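Association des habitants du quartier Caldeira
Compte rendu de la réunion du 5 déc. 2024

Présidence de séance : Sheila Tindall
Excusés : la société Hiltmont, syndic de la résidence Dendau

Ordre du jour
Approbation du compte rendu précédent
Jardin partagé : eau et parcelles
Stationnement rue Erkero
Fête de printemps
Questions diverses

1. Compte rendu précédent
Le compte rendu est approuvé après une correction : le portillon du jardin relève de la commune et non du syndic. La mention erronée est retirée du point 3.

2. Jardin partagé
La cuve de récupération d'eau de pluie fuit toujours au niveau du robinet. Le devis reçu pour son remplacement s'élève à presque 1000 euros, pose comprise. Une simple réparation du raccord coûterait moins cher, mais l'artisan ne la garantit pas. Plusieurs membres font remarquer que la cuve est à l'ombre toute la journée et que les algues reviennent chaque été. Il est proposé de profiter des travaux pour la déplacer contre le mur du fond, côté compost.

La participation de l'association serait de 800 euros, le reste étant demandé à la mairie au titre des petits équipements. Le dossier doit comporter un plan du jardin et l'accord écrit de Hiltmont pour le passage du tuyau le long de la résidence.

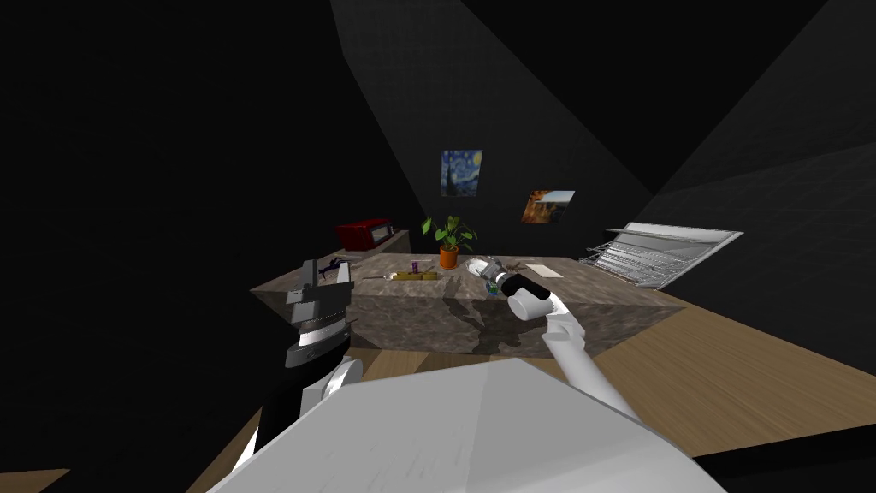
Sheila Tindall demande que le vote attende la réponse du syndic, car l'accord donné par téléphone au sujet du composteur avait ensuite été contesté. Elle souhaite aussi que le tuyau soit enterré sur toute la longueur du passage, pour les poussettes. La demande est retenue. Le vote sur la cuve est reporté à la prochaine réunion, le courrier à Hiltmont part sans attendre.

Quatre parcelles se libèrent. Elles seront attribuées dans l'ordre de la liste d'attente. Les parcelles doivent être rendues désherbées, tuteurs enlevés. Le règlement ne dit rien des fraisiers et autres plantes vivaces : il est admis que l'occupant sortant peut les emporter s'il le signale avant de rendre la clé.

3. Stationnement rue Erkero
Le courrier adressé aux services techniques est resté sans réponse. Les voitures continuent de se garer sur le trottoir devant l'entrée du garage à vélos, surtout le soir. Deux solutions sont discutées, des potelets ou un marquage au sol. Les potelets ont la préférence de la majorité, mais un riverain craint qu'ils gênent les déménagements et la sortie des conteneurs.
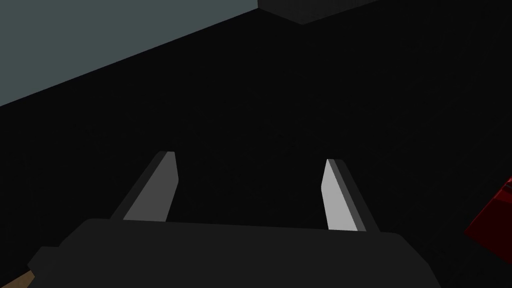 Il est décidé de relancer la commune en demandant des potelets amovibles sur la partie la plus étroite, et un marquage jaune ailleurs. Le courrier rappellera que le passage est emprunté par les enfants de l'école et que le bateau devant le numéro 4 est abîmé. Une copie sera envoyée à Hiltmont.

4. Fête de printemps
La fête aura lieu en avril, dans la cour de la résidence Dendau si le syndic donne son accord, sinon au jardin. Le repas sera partagé comme l'an dernier. Les tables pliantes sont à réserver auprès de la mairie dès janvier. Pas de sonorisation après 22 heures. La tombola n'est pas reconduite, faute de lots.

5. Questions diverses
L'ampoule du panneau d'affichage est grillée, la demande est transmise au syndic. Les cotisations peuvent désormais être réglées par virement, en indiquant le nom et l'adresse dans le libellé. Le double de la clé du local est à rapporter à Sheila Tindall.

La date de la prochaine réunion sera affichée dans les halls.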